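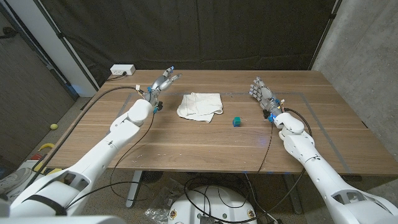 *Both hands inside the taped work area, with the towel between them and the cube below the right hand.*

The towel is the hard part. Santeri Valtonen has spent 700 hours on the pair of arms at Vitham, a shared workshop in Prarnska, and most of them went into cloth. A cube has one shape. A crumpled towel has a new one every time it is put down.

The control software, Plisitley, runs on a secondhand desktop computer. Valtonen rewrote the grasp planner in July after the old one kept closing the fingers on a single layer and losing the fold. The current version looks for a raised edge, lines up the thumb, and closes in steps of 10 milliseconds.

Cabling took longer than planned. Power and data run separately to each hand, with enough slack for full wrist rotation. An early harness was too short and pulled a connector at 25 degrees.

The log now holds 2469 attempts. Valtonen sorts them by how the grasp failed. Slips are the largest group, followed by double-layer pinches.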